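Gripper keeps dropping cloth after firmware update
Brikdale Workshop Forum > Grippers and end effectors

tannerbolt
12 June 2024
Mine started slipping on fabric in May. Plain cotton is fine, then I fold something thicker and halfway through the lift the fingers just let go. No warning, no error code. I got 14 drops out of 63 lifts yesterday – same table, same pile of cloths, same me.

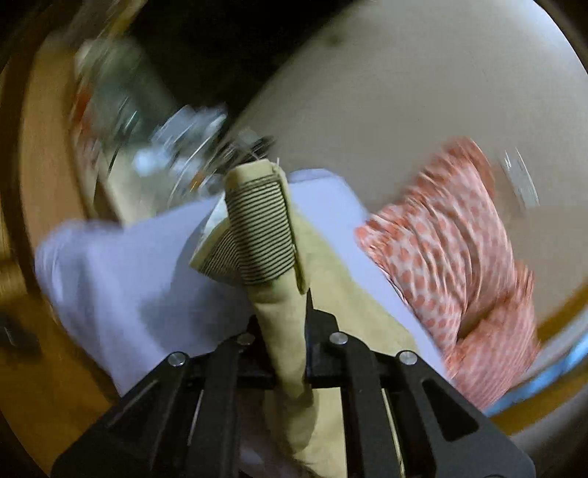 1 min read

The beige one with the stripy band is my worst offender, bunched up like that between the fingers. Rallis support told me to recalibrate. I did it 3 times.

quietlathe
It's your strips. The pads on the inside of the fingers glaze over. Swap them and stop blaming the firmware.

tannerbolt
New pads went on last week! Same thing.

mopsy_k
I'm with tanner. We rolled back at Werkthorpe and the drops stopped that afternoon. The log shows error 423 if you turn on the long version.

quietlathe
One rollback proves nothing. Did you change pads too?

mopsy_k
...yes, ok, both on the same day. Still think it's the update.

tannerbolt
Rolling back tonight, pads stay on. And keep your thumb clear when it lets go, mine is purple.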